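# Three nights on the couch with Clania

I finished the last episode at ten to two in the morning, with a cold cup of tea on the armrest and a dog who'd given up on me hours earlier. I hadn't planned on it. I'd planned on one episode, maybe two, and then a sensible bedtime before the Christmas rush at work. But that's Clania for you.

If you haven't caught up with it yet, it's the six-part drama that landed on the streaming service Oler in April and has been creeping up the charts ever since, mostly through people nagging their brothers-in-law. I was nagged by my hairdresser. It's set in a made-up town called Gill, somewhere on a cold stretch of coast, where the last picture theatre is about to shut and two sisters who haven't spoken in years inherit it between them. One wants to sell. The other has already moved in upstairs with a camp bed and a bar heater.

I know, I know - it sounds like every cosy show you've ever half-watched while doing the ironing. I thought so too for the first twenty minutes. Then the younger sister goes down to the projection room and finds the old theatre logbooks, with every screening written up by hand in her father's cramped little letters, and she starts reading them out loud to an empty house. I had to pause it and go and stand in the kitchen for a bit.

The logbooks are the cleverest thing in it. Each episode takes its title from an entry number, so the first one is called "572" and you spend the whole hour wondering what on earth 572 is going to be. (A wedding, as it happens, and a pretty disastrous one.) The fourth, "1316", is the one everybody talks about. It runs almost entirely in the dark, during a blackout, with the whole town crammed into the stalls waiting for a film that can't start. Somebody's baby cries, somebody else starts a singalong, an old grudge about a boat gets a good airing. I reckon it's the best hour of telly I've seen this year, and I say that as someone who usually can't stand a singalong. 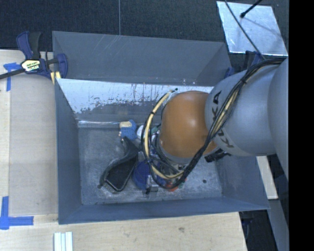

The fifth I liked less. It goes off to the city to follow the older sister and her marriage, and I could feel my attention wandering towards my phone. The husband is a bit of a cardboard cut-out, all expensive jumpers and sighing, and there's a subplot with a property developer that I'm still not sure I followed. I rewound it twice. My advice is to push through, and maybe have it on while you're making dinner.

Then the finale puts you right back in the foyer with the popcorn machine and the dreadful carpet, and all is forgiven. I won't spoil what "1425" means. I'll only say that I guessed wrong, loudly, and in front of my teenager, who'd guessed right and hasn't let me forget it.

Ledard, the production company behind it, is small enough that I'd never heard of it, and its earlier stuff was mainly short comedies. You can tell. The jokes are quick and a bit sideways, and they tend to turn up when you're already teary, so you end up making a very undignified noise. The music's lovely too, mostly one slightly out-of-tune piano, and I've been humming the theme in the supermarket.

Will there be a second series? There's been a fair bit of chatter online, and I've read more of it than a grown woman should. I'm torn, to be truthful. I'd happily spend another winter in Gill, but the ending is so neatly placed that I'd be nervous about anyone poking at it. What I'd really like is a prequel with the father as a young bloke, back when the place was packed on a Saturday night and people queued past the fish shop.

All six episodes are on Oler now. Start with the tissues within reach, and don't begin the fourth one after ten o'clock if you've got work in the morning.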